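Visit Report: Two-Arm Tableware Cell, Prolby Automation Workshop, Flirkness

1 Mar 2024

Members of the Stumstead Technical Association were received at the Prolby workshop in Flirkness for an afternoon visit in two parts. The first part was a short talk in the meeting room. The second, which took up most of the time, was spent at a single cell on the ground floor. The host had proposed a general tour of the building, but the Association had asked in advance to see one machine properly, with its maintenance records, and this request was kindly met.

The cell is used for trials in table setting and clearing. It was assembled by Prolby from purchased arms and a frame supplied by Desmet, and it has been in regular use for 164 working days. The staff who run it also maintain it. There is no separate service department.

Layout of the cell

Two arms stand at the far side of a large table and work toward the front edge. The frame is made of aluminum posts, and the electrical equipment is kept at the back, behind the arms. Members asked why the cables had not been enclosed in ducting. The host replied that ducting had been fitted at first and was taken out after the second cable change, as it doubled the time needed to trace a fault. Cables are now bundled by arm and tagged at both ends.

The table is covered by a brown mat. It was chosen after a harder surface was found to let light plates slide when a finger touched the rim. The mat is held at the front by a clamped bracket, and it does crease at that point. The setup sheet allows creases within a hand's width of the bracket but none under the tableware. The mat is lifted, turned and clamped again every 40 hours of operation.

During the demonstration the left arm was used for work at the plate, while the right arm remained parked.
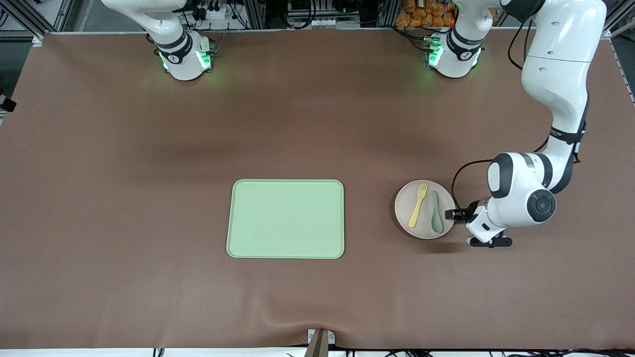

The left arm with its gripper at the rim of the plate. The tray is to the left of the plate.

The rim of a plate is regarded by the staff as the most difficult place to grip in the present set of trials. The fingers must come in low enough to take the edge but must stay clear of the mat, and the margin is small. If the mat has risen even slightly, the fingers press into it and the arm stops on a force limit. The operator then backs the arm off by hand control, checks the mat, and repeats the approach at reduced speed. Members were shown the log for the previous month, in which most stops of this kind had been recorded in the first hour after a mat change.

Routine care

The daily check is written on one page and is signed by whoever starts the cell. It covers the indicator lights on the arm bases, the seating of the connectors, the travel of the gripper fingers, and the strap on the left upper link. The strap receives particular attention. An earlier one had worked loose and allowed a cable to hang lower than intended, where it could catch on a utensil. The current instruction is to move the arm slowly to its full reach with the cable in view before any trial is run.

Gripper fingers are inspected after every 1,000 closings and replaced at the first sign of uneven wear. They are always changed as a pair. The zero position is then set again with a gauge block, and a short run is made on an empty table — a step that was once skipped, at the cost of a bent finger mount.

Questions and discussion

Several members asked about spare parts. Prolby keeps 400 small items on its shelf for this cell, mostly screws, pads and connectors, but holds no spare joint. A joint fault would mean returning the arm, and trials would continue with the other arm as far as possible. It was noted that the trial programs are not all written for either side, and the host agreed that this was a weakness.

A further question concerned the use of ordinary household tableware. The host stated that differences in rim height between sets had caused more setup work than any fault in the arms, and that each new set is now measured before it is admitted to the cell.

The Association thanks Prolby for its hospitality and for the open manner in which the fault records were shown. Copies of the daily check sheet may be requested from the Stumstead office. A return visit has been offered once the second set of programs is complete, and members who wish to attend should give their names to the office by the end of March.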